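The Horum Gauge

The gauge at Horum stood at 56 centimeters when Oriana Saavedra signed for the keys, and the logbook said it had stood at 56 centimeters every morning since November.

She read the entries twice. The handwriting was Folke Engström's, small and upright, in pencil. River level, air temperature, wind, initials. The temperature moved. The wind moved. The level did not.

A float gauge is a simple instrument. A float sits in a pipe, a wire runs over a wheel, and a counterweight keeps the wire tight. The wheel turns a pen. If the pipe silts up, the float rests on mud and the pen draws a straight line. She assumed mud. She lowered a rod down the pipe and it went in clean to the mark.

The wheel turned freely. The wire was sound. She checked the river against the painted staff below the bridge and read 52.

She wrote down both numbers, with the time, and telephoned the district office.
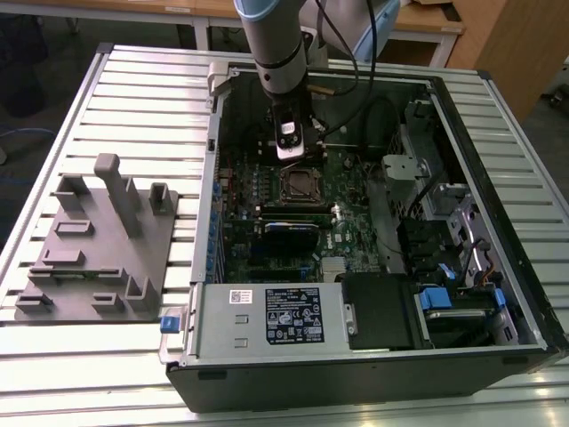 Jonatan Hovland told her that the office had no record of a fault at Horum, that the daily figures arrived on time, and that a difference of four centimeters was a matter for the annual survey. He asked her to go on sending the gauge reading – only the gauge reading – until then.

"The river was in flood in November," she said. "It took out the Nisia footbridge."

He said the footbridge was a separate file.

She went back to the logbook and turned to the inside of the cover. Engström had written a line there, also in pencil, and underlined it with a ruler: staff repainted after bridge works, zero not checked.

There was no entry saying who had repainted it, or from what height.

At dusk she carried the level and the tripod down to the benchmark bolt in the rock. She set up, took a backsight, and waited for the bubble to settle. The water was brown and moving fast. Behind her, in the hut, the pen went on drawing its line.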